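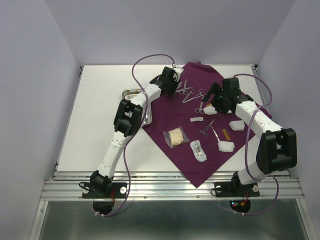 Fig. 1. Cloth laid diagonally, far edge rumpled.

Petkov School of Applied Textiles
Course 3367, Fabric Behavior
Handout 4: Drape, folds and creases
Version of Oct 1, 2021

1. What we mean by drape

Drape is the way in which a fabric hangs under its own weight. In the shop people say that a fabric "falls well" or "has body". These words are useful between people who already know the fabric, but they are not enough for a written order. In this course we use three terms, and I ask you to keep them separate in your reports.

Stiffness: how much the fabric resists bending.
Shear: how easily the right angle between warp and weft changes into another angle.
Weight: the mass for one square meter, written as g/m2.

A heavy fabric can be soft, and a light one can be stiff. Organza is very light and stands away from the body. Wool crepe weighs much more and falls close to it. So please do not write "it drapes well as it is heavy". Many students lost points for this sentence in the May test.

2. Grain and bias

Woven cloth has two strong directions, the warp and the weft. If you pull along one of them, the cloth gives only a little. If you pull at 45 degrees to them, the small squares between the yarns become diamonds and the cloth gets longer in one direction and narrower in the other. We call this direction the true bias.

From this come several things which you will meet in the workshop:

- A skirt cut on the bias must hang before the hem is marked. Overnight is the minimum, two nights is better.
- A corner that hangs freely over an edge usually makes softer folds than a straight side of the same cloth.
- Bias strips for binding should be pressed without pulling. Put the iron down, lift it, and put it down again in the next place.

Knitted fabric behaves differently, as the loops can change their shape in all directions. We come to knits in Handout 6.

3. Fold, crease, wrinkle

These three words are mixed in almost every textbook, also in the one we use. For our course:

A fold is any place where the cloth turns over or bends on itself. It can disappear when the cloth is moved.
A crease is a line that stays after the fold is opened. We make it on purpose, with heat, moisture and pressure.
A wrinkle is a line that stays and was not wanted.

The difference between fold and wrinkle can be decided only after you open the cloth and let it rest. When you look at a bunched piece you see folds, and you cannot know yet which of them will become wrinkles. 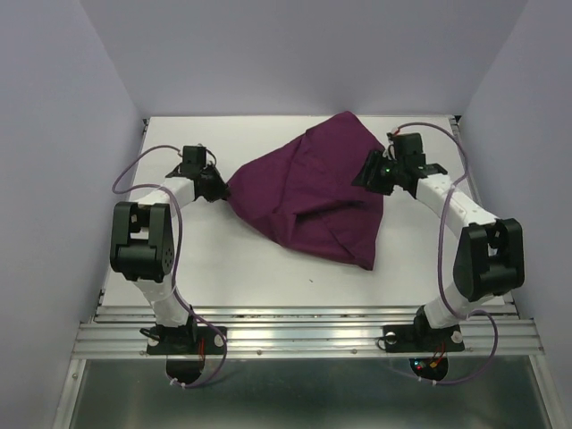
Fig. 2. Bunched cloth with a broad diagonal fold.

Why does one fiber wrinkle more than another? Cellulose fibers such as cotton and linen take up water easily. The water lets the bonds inside the fiber open, and when the fiber dries in a bent position the bonds close again in this position. Polyester takes up very little water and returns better. Wool is a special case: it takes up much water but it is also very elastic, and a wool jacket hung in a humid bathroom will lose many of its wrinkles by the next day.

4. Measuring drape

The usual method is the drape test. A round sample is placed on a smaller round support, and the free part hangs down. Light from a lamp throws the shadow of the sample on paper. We compare the area of the shadow with the area that the free part would have if it stayed flat. The result is the drape coefficient, in percent. A high number means a stiff fabric.

Results from our sample book:

Nillov lining, 75 g/m2: soft, many narrow folds
Killach shirting, 97 g/m2: medium, folds even
Gandine canvas: coefficient 97, nearly no folds

Do not forget that the two faces of a fabric can give different results. Measure each side and report both. Samples should rest flat in the test room before you begin, and they should not be ironed on the same day.

5. Storage

Rolls are better than piles. If you must fold, change the place of the fold each time you put the cloth back. Velvet should not be folded at all. The Gandine rolls in our storage room are some 1000 mm wide and do not fit on the upper rack, so please leave them on the floor stand with the label facing the door.

6. For next time

Read chapter 5 up to the part on finishing. Bring one woven fabric of your own, at least 50 cm in each direction, not washed with softener. Mark the warp direction with a thread before you come, and write the fiber content on a paper label if you know it. If you do not know it, leave the label blank and we will do a burn test together.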